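Ticket 121: foam pads, Kellik hand gripper
December, 2 comments

Grip slips on smooth tubs. Pads on both fingers are worn, left worse than right: inner edge frayed, a scrap hanging under the tip. Linkages not yet checked for play.
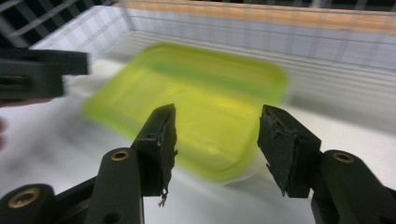 Leonilde Sampaio, Cell Maintenance

Replace both pads as a pair — do not trim and reuse. Scrape off old adhesive, wipe the tips, press the new foam for 30 seconds. Leave the fingers open 21 minutes before closing on anything.

Gwion Gittins: Pads are in the Bellis drawer. Keep the ticket open until the slip test is logged.

1 share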